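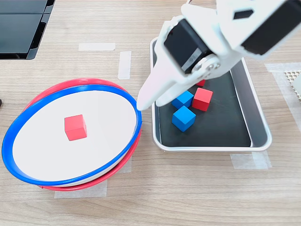
Yeasted waffles, overnight batter: who else is hooked?

Baking & Breakfast > Waffles, Pancakes, Crepes

crumbtown
February 26, 2022

You guys!! I finally made the overnight yeast waffles and I'm never going back. I'd had the recipe saved forever (it's on page 19 of the booklet that came with my Bendine iron) and kept skipping it because who plans waffles the night before? Well, me now. Stirred it up before bed, left it on the counter for 11 hours, and in the morning it was all bubbly and smelled like a bakery. Whisked in the eggs and a pinch of baking soda and off we went. Crisp outside, lacy and light in the middle, a tiny bit tangy. I ate the first one standing up with just salted butter.

The recipe has 60 grams of melted butter in it, and I'm wondering if more would make them even crisper or just greasy. Anybody played with that?

syrupmonster

Welcome to the club! I've doubled the butter and it was delicious, but they went soft faster on the plate. What helped mine a lot more was swapping a little of the flour for cornstarch. Great crunch, and you don't taste it at all.

oatsandall

Have to disagree on the cornstarch, sorry. I tried it and they came out crisp but kind of hollow tasting, like a fair waffle. I'd leave the batter alone and cook them longer. Most people pull them way too early! Wait until the steam really slows down and then give it another minute. My iron's light goes off at 4 minutes and I ignore it completely.

Also, 11 hours on the counter is too long for me if the kitchen is warm. Mine goes in the fridge.

syrupmonster

Fair waffles are great though, so I'll take that as a compliment :) Agree about the steam.

crumbtown

Ooh OK, I did open the lid the second the light changed. Will try longer. My kitchen in February is freezing, so I think the counter is fine for now, but I'll move to the fridge when it warms up. 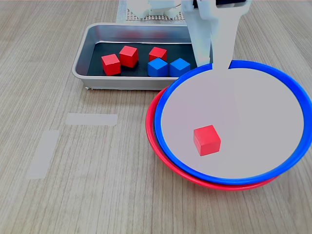
Other thing I wanted to ask is about yeast. I used the Jendden instant because that's what Kandpal had on the shelf, and the booklet says active dry. I used the same amount and it rose like crazy — it was right up at the rim of the bowl when I came down. Should I be using less?

griddlecakes

A little less, yes, I'd knock it back by a quarter. And use a bigger bowl! I learned that one with batter running down the front of the cabinets.

My two cents on crispness: don't stack them. Put them straight on the oven rack, low heat, while you cook the rest. I do this every time we have the family over and the first ones are as good as the last.

oatsandall

Seconding the oven rack. Big yes.

stackedhigh

Has anyone done these with buckwheat? There's a diner in Stateck that makes a buckwheat yeast waffle with stewed apples and I dream about it. I swapped all the flour at home and got something like a roof tile.

griddlecakes

All of it is too much. Start with a quarter buckwheat and work up. And please report back, stewed apples sound amazing!

crumbtown

Buckwheat!! Adding that to the list. I've got batter going again tonight, less yeast, bigger bowl, same butter, and I'm going to split it and put cornstarch in one half so I can see which of you I agree with.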